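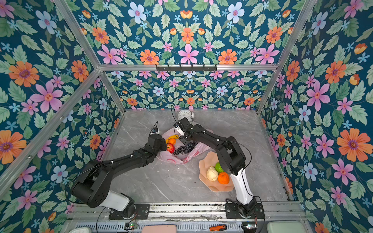
Fruit is the last thing I put away and the first thing to spoil, wrote one participant in our January round, adding that a full week of writing it down had been needed before the habit became plain. Remarks of that sort were common in the returned diaries, and they have shaped the second round, for which the Centre now seeks participants.

## Call for participants: From Bag to Bowl

**Billine Centre for Household Studies, June 2025**

The Billine Centre invites adults from the town and the surrounding villages to take part in a study of how fruit is carried home, unpacked, set out and kept. The study is concerned with ordinary practice. No particular skill in the kitchen is required, and applicants need not regard themselves as tidy.

The first round drew 287 participants, who between them returned 1,932 diary entries. Those entries dealt mainly with the larder and the refrigerator. The second round is confined to fruit kept in the open, on a table, a worktop or a sill, and to the bags in which it arrives.

### What participation involves

Each participant will be asked to:

- keep a short written diary for nine weeks, with one entry for each occasion on which fresh fruit is brought into the home;
- attend one table session at the Jonwood building, lasting no more than an hour;
- complete a closing questionnaire, on paper or online.

A diary entry should state what was bought, what it was carried in, when it was unpacked and where it was put. Fruit left in its bag overnight should be entered as such. The diary is not a test, and an entry reading "still in the bag" is of as much use to the Centre as any other. Participants should also record what became of the bag itself, whether folded, reused, stuffed into a drawer or thrown out.

Entries are normally two or three lines long. Diaries are supplied in print, with a pencil loop and a pocket for receipts. Participants who prefer to send entries by e-mail may do so, but are asked to keep to one method throughout.

### The table session

Sessions concern the short stretch of activity between the arrival of a bag of mixed fruit and the point at which the fruit may be said to be put away. Participants will be shown bags, bowls and fruit on a table with a marble-patterned top and asked how the same things would be arranged at home. Bananas, apples and oranges will be discussed in every session, as these three appeared most often in the January diaries.

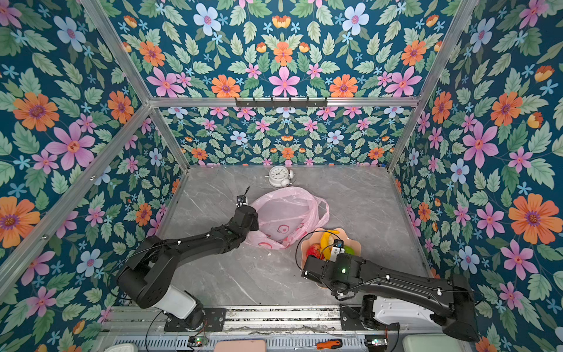

A bowl should never be filled in the order the bag was packed, one diarist insisted, as the soft fruit then ends up underneath for a second time. Others disagreed, and several said that they emptied the bag in one movement and gave the matter no further thought. The Centre takes no view on which is correct. It would, however, like to hear from more households of the second kind, which were poorly represented in the first round.

Discussion will also cover the vessel. Bowls with a scalloped edge, flat dishes, wire baskets and plain mixing bowls each had their supporters, and a number of participants reported that the choice had been settled years earlier by a gift. Participants may bring their own bowl to the session if it is safe to carry. The Centre cannot accept liability for breakages in transit.

Time is a further subject of the study. Participants will be asked to estimate how long fruit stays in the bag on an ordinary evening, and to compare that estimate with the times given in their own diaries. For this reason entries should be timed from a household clock where possible – the kitchen clock, or an alarm clock kept within sight, will serve perfectly well.

### Who may apply

Applicants must:

- be aged 18 or over;
- buy or receive fresh fruit at least once a week;
- live in the same household for the whole of the diary period;
- be able to travel to the Jonwood building once.

Applications are welcome from people living alone and from shared houses. Where more than one member of a household wishes to take part, each should keep a separate diary and avoid comparing entries until both have been returned. Those who took part in January may apply again, although priority will be given to new applicants.

Persons with a fruit allergy are asked to state this on the form. It does not exclude them from the diary part of the study, and a session can be arranged at which the fruit concerned is not used.

### Payment and expenses

Participants will receive £13 for each completed week of the diary, paid in a single sum after the closing questionnaire has been received. Weeks in which no fruit was brought home count as completed, provided that this is noted. Travel to the session by bus or rail will be refunded at the standard fare on production of a ticket. Parking at the Jonwood building is limited and cannot be reserved.

The study is paid for by a grant from the Lindqvist Household Fund. The Fund has no part in choosing participants and will not see individual diaries.

### Use of the diaries

Diaries are stored under a number and not under the participant's name. Short passages may be quoted in the Centre's report, without any detail that would identify the household. Participants may withdraw at any time before the report goes to print, and need give no reason. Payment for weeks already completed will not be affected.

Diaries from the first round are held in the Ekari Reading Room on the ground floor, where copies may be consulted by appointment.

### How to apply

Application forms may be collected from the front desk of the Jonwood building or requested by post from the Billine Centre. The form asks for the number of people in the household, the usual day for shopping, and a sentence or two on where fruit is kept at present. Sketches are acceptable.

Places will be offered in the order in which complete forms are received. Applicants will be told of the outcome in writing, and those offered a place will be sent a diary together with a choice of session times. Any participant who needs step-free access, large print or a session in the early evening should say so on the form.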